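Session notes, 2023-06-10 - reviewing a bench kit before you buy it

Hi all. I promised I'd write up what I said about the Tolimer kit, mostly because half of you were scribbling and the other half were looking at me like I owed you a handout. So this is the handout! It's long-ish. Read the parts you need for your own review and skim the rest.

## What we're looking at

The Tolimer is a two-arm bench kit sold by Mustico. You get both arms, a gripper and a wrist camera for each, the cables, and a license for their recording software, which is called Prevero. The table is on you. Vasilică Anghel set ours up back in April and kept a log the whole way through, and I've leaned on that log a lot (thank you, Vasilică, your handwriting is improving).

I wanted us to review this one because it's sold to people like us: small labs, teaching rooms, folks who want to collect demonstrations of everyday handling jobs and don't have a full-time engineer on call.

## Setup

The quick-start card is good. The manual is not so good. Section 2 tells you to calibrate both wrists before you've been told how to power them, and the index sends you to the wrong page for emergency stop. I wrote to Mustico and got a friendly answer and a corrected PDF, so give them some credit for that.

Things to check when you review any kit at this stage:

- Does the emergency stop work before the software is installed? (Ours did. Test it anyway.)
- Can you reach both arm bases with a wrench once the table is in place?
- How much slack do the cables have with each arm stretched all the way out?

That last one bit us. The cable clips that come in the box are stiff and a little short, and we ended up buying longer ones. Put that sort of thing in your cost line, even when it's small. Buyers love to know.

## The recording software

Prevero is the part I like best. You start a take, do the job, stop the take, and tag it. Tagging is by category, and the category shows up as a label on every entry, so when you scroll back through 702 takes you can find the one you want without crying. We've got that many now, by the way, and search is still quick.

What I don't like: you can't rename a category once it has takes in it. Vasilică typed "Hedwear" on the first afternoon and we had to make a fresh one and move everything over by hand. Pick your names on paper first, please.

I also compared it with Cuervo, the service plan you can add on top. Cuervo gives you remote help and a swap on worn finger pads. Good if you're running every day. For a class that meets as often as ours does, I'd wait and see how the pads hold up.

## Writing up a task

For your reviews I want one task each, written the way a buyer would want to read it. Say what the object is, say what makes it tricky, and then tell me what the kit did well or badly. Please don't paste the spec sheet at me. I've read it.

I've done one so you can see the length I'm after. Copy the layout, label first and then your text. 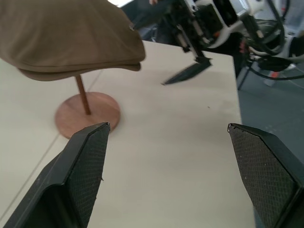 **Category: Headwear / soft goods**

The job is a flat cap on a little wooden hat stand, and I picked it because a cap is two problems in one. The crown is soft and folds wherever it likes, while the brim is short and stiff and gives the fingers something to hold. Go for the brim and you have a decent chance. Go for the crown and you're pinching cloth.

Then there's the stand. It's a thin rod on a round base, so a clumsy sideways pull can bring the whole thing along with the cap. Lift first, then move. I say it every time and I'll say it again.

On the gripper: the pads have a fine diamond pattern, which I like for fabric. Look closely at their edges though - there are small chipped or frayed spots, and specks of white dust on the surface. A buyer should hear about pad wear, so mention it in your write-up and say how it affects your view of the Cuervo plan.

On the view: from the wrist you get both fingertips and the stand's base, but only part of the crown. Worth a sentence in any review of the camera position.

**Score for this task: 15 out of 20.** I took points off for the camera view and the pads. You're welcome to disagree with me, just show your reasons.

## For next time

Bring a draft of your own task page, one side of paper. If you're stuck for an object, come and see me and we'll dig through the cupboard together. And if anyone still has the short wrench, Vasilică would like it back.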